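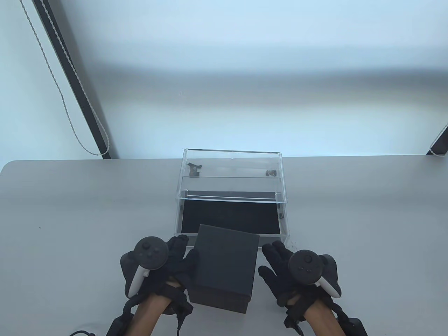 Search this site Search

December, late morning

I finally got to spend proper time with the display case today and I am so happy with it! Clear walls, black panel lying along the floor of it, and the light coming through from behind like it was made for that spot. I had the gray table cleared before my second coffee, and that never happens.

The plan is still the same. The Bilus pieces go in there for the winter, and everything else stays packed until I have a better idea. I've been going back and forth on the dark gray box (should it sit beside the case, or be put away entirely?) and this morning I decided it stays close by. It's such a nice plain thing, matte all over, almost a cube, and it makes the case look even brighter. I could move the two of them around each other all day. Closer, farther back, a little to the left — every inch changes it!

I measured the shelf in the hall too. 90 centimeters, so the case would fit there with room to spare if I ever get tired of the table. I won't. The hall is dark after lunch and you can't see anything in it.

Had gloves on the whole time I was handling things. Clear plastic takes fingerprints like nothing else, and I spent over an hour last month polishing the old Droltel cover and still found a thumb on it.

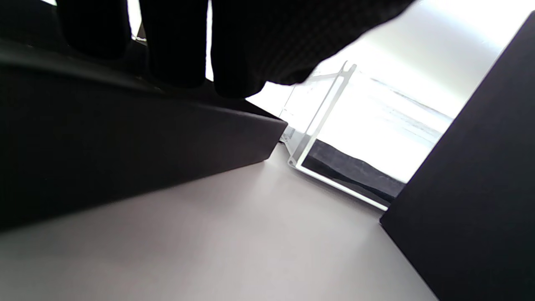 Hanne Hviid thinks the box should go straight behind the case, as a dark backdrop, and that I'm wasting it out front. She wrote that she did it that way with her Naciri cups in Huvholm and they stood out twice as well. She also said to leave at least 2 fingers of space on each side or the whole thing looks crammed.

I love that idea. I don't know if I'd give up the light from behind, though, so maybe only for the small pieces? Will try it both ways tomorrow before breakfast, while the table is still clear.

Must remember — more soft cloths, and ask Hanne what she uses on the corners.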